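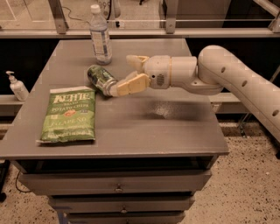
A reader of the student newspaper in Vevby once remarked that the Tinden course should be called a course in patience, as it takes a whole term to learn what a child does in an afternoon. The remark was printed in the letters column and is still repeated by the participants, usually when an arm has missed the same can several times.

The Tinden Household Manipulation Course, commonly called Tinden, is a student project course at the Borkowska Technical College in Vevby. It is taught in the second half of the academic year and deals with picking, placing and storing small household goods by means of a robot arm. The course is open to students of mechanical engineering, computer science and industrial design. It is named after the street where the college had its first workshop.

History

Tinden grew out of an evening club. The club had no robot of its own in the beginning and worked only in simulation, on computers left over from a drawing class. Members wrote programs for a virtual kitchen and compared them at the end of each month. The first real arm was purchased second-hand with a grant from the tool maker Vavlow, and it was kept in a storage room next to the boiler.

The club became a course with credit points after the college revised its study plan. Several older members were against the change. They feared that grading would make the students choose easy objects, and for this reason the rules still do not allow a team to select its own test objects. The present form of the course was approved on 13 February 2020, and the evening club was closed at the end of the same term.

Course content

The course begins in January with four weeks of lectures on kinematics, camera calibration and grasp planning. Safety training is given in the first week and must be repeated by any student who is absent. After the lectures the participants are divided into teams, and each team receives fixed hours at the work cell. Much of the practical work is done by teleoperation. One student guides the arm through a task while the motion and the camera images are recorded, and the recordings are used later for training a control program. A team must hand in 80 recorded runs before it is permitted to test a program of its own on the arm.

A written log is kept for every hour at the cell. It includes the names of the operators, the objects, the start position of the arm and any contact with the furniture. The logs are read by the teachers and count for a part of the final grade.

Equipment and objects

The work is carried out on top of a gray-brown cabinet with three drawers and round metal knobs. The arm has a beige-white casing and a gripper with two pale yellow fingers. The flat top of the cabinet serves for the picking tasks, and the drawers are used in the storing tasks, in which the top drawer has to be pulled out before an object can be put inside.

The objects are ordinary goods from a grocery store. A bag of jalapeño potato chips, a beverage can and a clear plastic bottle with a white screw cap are typical of them. They are chosen for the different ways they behave in a gripper:

Bags change their shape when they are touched. The fingers may close on air and pull only at the corner, or press the contents to one side.

Cans are stiff but smooth. A can which stands upright is considered a beginner's task. When it lies on its side it can roll, and the approach of the lower finger has to be planned with care.

Bottles are difficult for the cameras more than for the gripper. Clear plastic gives poor depth values, so most teams look for the cap or the label instead.

Objects may be placed near each other, and the students must then decide on the order of picking. Bags are often taken last, although the course book recommends no particular order.

Final test

The final test consists of 23 tasks, drawn by lot from a list that is published two weeks earlier. A task is counted as passed if the object is at its target place and the arm has returned to its rest position. Knocking another object over costs half of the points. Pushing a drawer closed with the elbow of the arm was allowed for a time and is now forbidden, after a knob was torn off.

The highest possible score is 81 points, and 38 points are needed to pass. No team has reached the full score so far. Teams that fail may repeat the test once, with a new draw of tasks, before the summer holiday.

Reception

Former participants have described the course as slow but useful. A common complaint is the short time at the work cell, because the arm is shared with the maintenance class, and the evening hours are unpopular with students who travel by train. The teachers have asked for a second arm in several budget rounds.

The rule on recorded runs has also been discussed. Some students consider it too strict for small teams. Others hold that operating the arm by hand is the part from which they learned the most, in particular how little the cameras see when the gripper is close to an object.

See also

Vavlow workshop grants
Borkowska Technical College, study plan
Teleoperation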